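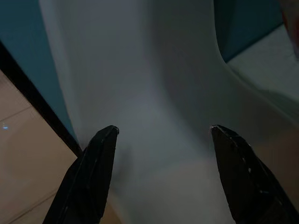 White shape, close up, with the blue-green wall behind.

Last updated: January 6, 2021

Minutes of the Danladi house meeting, front room

I took the notes again, so blame me for the spelling. We started late on account of the kettle and went straight to the chairs, as that was what everybody wanted to talk about anyway.

1. Chairs
We're keeping the white ones! I was ready for a fight over this and it never came. People like how they look against the blue wall, and they wipe clean, which the old Wostero dining set never did (farewell, brown corduroy). The one with arms stays the reading chair. Someone asked if we should get more to match, and the Prikard shop wants 686 for a set with delivery, or 981 if we add the side table. Big silence after that second number. Agreed to leave the side table alone and look at the set again in July.

2. Cushions and pillows
This took up most of the evening, I'm sorry to say. The complaint is that they wander. You put a cushion on a chair in the morning and by supper it's on the floor or down the hall, and then somebody has to go hunting before guests come. We went back and forth on a basket by the door (I was for it, I lost) and settled on a simple rule: the gray cushion lives on the armchair, and whoever tidies the room last puts it back there before turning off the lights.
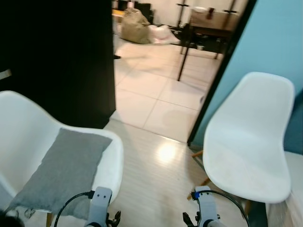
Does the gray cushion cover go in the wash with everything else?
Cold wash by itself, please, and hang it up afterward. The dryer shrank the last one and we had to buy a new cover from Ilel.

We also talked about the pink pillow, which is a bedroom pillow and a guest pillow and, lately, a chair pillow too.

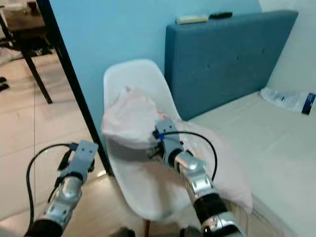 I said I didn't mind where it sits in the daytime so long as it gets a good shake and ends up on the bed at night. Two people wanted it off the chairs for good, and the rest of us thought that was a bit strict, so it can stay for now. Fresh pillowcases are on the second shelf of the hall closet, behind the beach towels.

3. Floor
Felt pads for the chair legs, yes, finally. I'm picking up a pack of 37 tomorrow (odd number, I know, that's how they sell them) and will stick them on over the weekend. Please lift the chairs until then, don't drag them!

4. Anything else
The hall light is still flickering. The person with the tall ladder has been asked, again. Leftover soup is in the fridge, help yourselves.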